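Subject: Re: [grakonstead-makers] Fingers closing too hard on small stuff
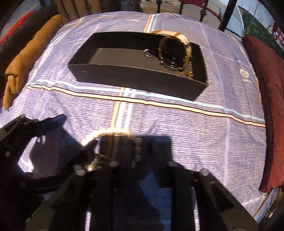

Fitted the new long fingers to the hand-held gripper last night and I've been trying it on jewellery, as a couple of you suggested after the January meet. I'm doing it on the bed at home, as the bench is still covered in bits of the Rimo controller. Soft cover underneath, so if I drop anything it doesn't roll off into the floorboards! Beads are a far better test than the foam blocks I'd been using - the bracelet of cream ones is looped round the fingers and they're holding it nicely with the trigger spring backed right off. The watch in the black tray is next, and after that the tangle of gold chain, which I'm dreading a bit.

Somebody wrote earlier in the thread:

> I had the same trouble with the Cherkaoui linkage. Mine shut with
> a snap whatever I did to the trigger. In the end I swapped the
> spring for a weaker one and put a stop screw behind the slider.
> Which spring have you got in yours, the 596 or the 714? And are
> you still planning to bolt the same fingers on the arm at
> Gulville, or is that a separate job?

It's the 714. I did try the 596 first but it was horribly sticky on the way back, and I had to push the fingers open with my thumb every time. Might have been my slider, mind you, I hadn't cleaned up the print properly and there was a ridge all down one side (ten minutes with a file and it ran much better). So I may go back and give the 596 another chance.

Stop screw is a great idea, thank you. Is yours an M4, and did you tap the plastic or put an insert in? I've already stripped one hole on the bracket by being impatient and I don't fancy printing that piece again.

And yes, same fingers for the Gulville arm, that's the whole point of doing it by hand first. The workshop arm will take them on the same bolts, I just need to redraw the mounting plate. I'll put the files in the shared folder once I've sorted the hole spacing - please don't print the ones that are in there now, they're the old short fingers.

Does anyone have a spare 714 they could bring along? I'd like to have one in each.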